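Plesunum bench notebook, November

Wednesday, 1329. Kit layout, sheet on the dark table.

Got the table cleared by lunch, which took longer than the job it was cleared for. Curtain drawn along the back so the window stops bleaching everything on the worktop. It also makes the corner look like a provincial theatre, but the glare has gone and I'll take that.

Board laid lengthwise down the middle, long side running front to back. I had it crossways last week and spent the afternoon reaching for things that were always slightly further off than my notes said. Lengthwise is better. I am writing this down so that I don't rediscover it in the spring. 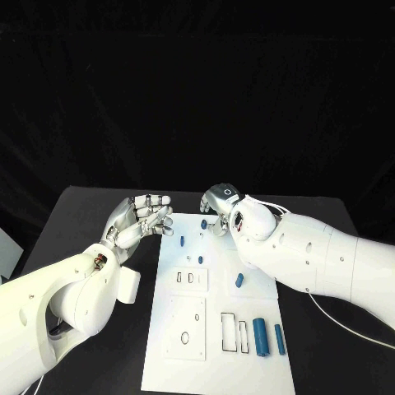 White board flat on the dark table, curtain behind.

The layout itself comes from the Parri drawings, redone at Larkau because the first version had a lovely border and nowhere sensible to put anything. Outlines are black on white. Parts are blue, all of them, which looked very smart in the catalogue and is less smart when you are telling someone over the phone to pick up "the blue one". Proposal to call them by shape in future. Proposal to agree on what the shapes are called before that.

Went over the order of filling again. Small pieces into their outlines first, big ones after, or you end up leaning across the big ones and knocking them about with a sleeve. Order of work is on page 4 of the Larkau sheet, under a heading that suggests it is about something else.
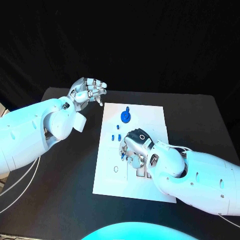 The other thing to settle is how much we care about a part sitting square in its outline. My view: inside the line is inside the line. The Ustovell view, set out in an email of 900 words, is that inside the line is only the start of the matter. I have replied with a thumbs up.

Names, for now: the large round one with the hub and the peg on top is "wheel". The big cylindrical one is "block", under protest, as a cylinder is a funny sort of block. The little upright one is "peg". Anything else is "bit".

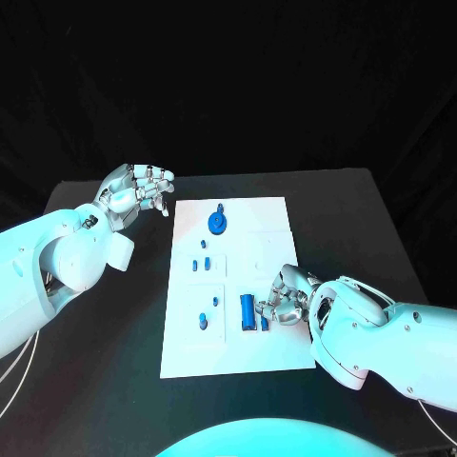

Wheel near the top of the sheet, peg just below it. Block over on the right half.

To do: darker outlines on the next print, they go faint under the lamp. Ask Larkau for matt stock. Revision 9 of the layout is meant to arrive before the end of the month, so leave the filing until then. Table needs a wipe.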